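Small parts, big table

Posted August 13, 2021

So I finally did the thing I've been putting off since last November, which was sitting down to sort every little bit and piece I own for my craft table. If you've been reading for a while you know the state it was in. I had coffee tins, I had mint tins, I had sandwich bags with the zipper half broken, and I had one very shameful cereal bowl that lived on the windowsill and collected whatever fell out of my pockets.

What pushed me over the edge was the Sultwood lamp kit. I bought it in the spring, put it together over two evenings, and was short exactly one clip at the end. I KNEW I had a spare. I spent most of a Sunday tipping out tins looking for it and never found it, and I ended up ordering a bag of 400 from Jirutine for less than the price of a sandwich. So now I have 399 clips I don't need, plus (I assume) the original, laughing at me from the bottom of something.

Anyway! Sorting. My first try was on the living room rug, and please don't do this. Tiny silver things and a shaggy rug do not get along, and I was still finding pins with my socks a week later. My second try was on the kitchen counter, which is speckled gray, so everything I set down just sort of melted into it.

The third try went a lot better. I cleared off a work table completely, wiped it down, and tipped things out a pinch at a time. A pinch, not a handful – if you dump the whole tin you get a pile, and the pile makes you want to go have lunch.

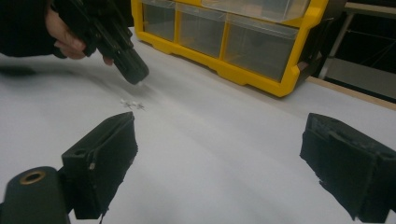 The other thing that helped was giving up on perfect categories. I started out with 74 of them, written on a sheet of notebook paper like some kind of librarian. Long pins, short pins, short pins with a flat head, and on and on. By the end of the first evening I was down to 16, and I think even that might be a few too many. My rule now is that if I would reach for either one of two things without caring which, they go in together. Nobody in my house is grading it.

I do love drawers you can see into, I'll say that. I used to be a label person, and I had one of those Nollen label makers that eats a whole roll of tape on margins, but labels only work if you put things back where the label says. With clear fronts I can just look. I've left mine bare so far and haven't opened the wrong one more than a couple of times. The color is fun too! I had gone back and forth on getting something in a nice quiet gray, and then I thought, well, I'm going to be squinting at boring little metal bits for hours, I'd like something cheerful to look at.

A few people asked in the comments last time about light. I don't have a fancy setup. I sit so the window is on my side and not behind me, otherwise I'm working in my own shadow the whole time and I miss things. After dinner I drag over the Sultwood lamp (yes, the one with the Jirutine clip in it) and it does fine. I was hoping to use the Trummer magnifier my sister-in-law passed along, but it makes me a little seasick if I move my head.

Money, since I always get asked: I've spent way less on this than I did on the tins' worth of duplicates I kept buying because I couldn't find anything. I did a rough tally of those and came up with some 700 brass pins. I have never needed 700 brass pins. If you live near me and you need brass pins, I will leave them on your porch.

I'm still not finished. There's one more coffee tin and I'm scared of it, it rattles in a way that suggests screws AND beads, and I can hear something in there that might be a marble. The cereal bowl has been washed and is back in the cupboard, though, and I ate out of it this morning.

Next up is thread, which I'm told is a much bigger job and where I could use some advice. Do you wind everything onto matching bobbins, or do you leave it on whatever it came on and live with the mess? I tried winding for about ten minutes and my wrist was already complaining. Tell me what you do in the comments, and if you know of a way to stop the loose ends from wandering all over the drawer, I really want to hear that one.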